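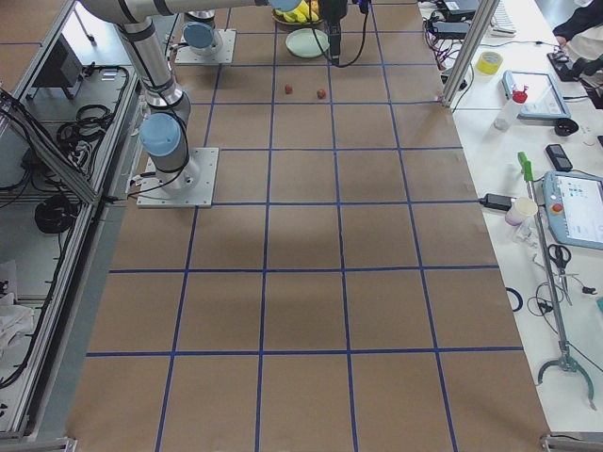
Home Issues Authors Submit Search

Filed under: Grassland ecology / Seed banks

3. Soil seed bank at the three meadows

3.1 Sampling

Cores taken in July, after the hay cut, at Standudcombe, Plelico and Pichon. Same corer throughout, pushed to 10 cm where the ground let us. At Pichon it often didn't – thin soil over stone, and several cores there stop well short. Those are kept in the data with the depth noted. We did not scale them up.

Transects ran from the gate side to the far hedge. Placing was meant to be random but at Plelico the lower end was standing water and had to be left out, so the wet corner is under-sampled and anything we say about rushes at that site should be read with that in mind. In all, 460 cores. Bagged in the field, labelled inside and out, kept cool until sorting.

3.2 Sorting and sowing

Stones, roots and live bulbs picked out by hand, the rest washed through two sieves. The fine part was spread in shallow trays over sterile sand and watered from below. Trays moved one place along the bench each week to even out the light. Control trays of sand only, to catch seed blowing in from the yard; willowherb and groundsel came up in these and both species were dropped from the totals at all sites.

Larger seeds were laid out by core before naming. Doubtful ones put aside and looked at again by a second person. Sedges were the main trouble. Where two people could not agree the seed went down as genus only.

Seedlings were named as soon as they could be and then pulled. Anything still unnamed when the trays were full was potted on until it flowered. Records typed straight into Dato, one line per seedling, with the core label as the key. T. Ridgeway ran the trays; A. Hepburn checked the names against pressed sheets.

3.3 What came up

Standudcombe gave the most, 367 seedlings, mostly grasses and rushes. Plelico gave 178. Pichon gave fewer still, and the short cores must be part of that, though we can't say how much of it.

The plants people want back in these fields were mostly missing. Yellow rattle did not appear in any tray, as expected for a seed that seldom lasts beyond a year or so in the soil. Knapweed turned up at Standudcombe only, and only in the top layer. Rushes were the opposite – present at depth at both of the wetter sites, including in spots where none grew above ground at the time of the cut.

So the seed bank and the standing meadow do not match well, and the match is worst where the field had been ploughed. Similiar results are reported from other lowland hay meadows. For restoration it means green hay or bought seed will be needed for most of the herbs, and that stripping turf at Plelico would probably bring up rush before anything else.

One weakness: a single season of trays. Some seed needs a second cold spell and will of been missed.

Page last updated 04/02/2025 | Contact the editors | Back to top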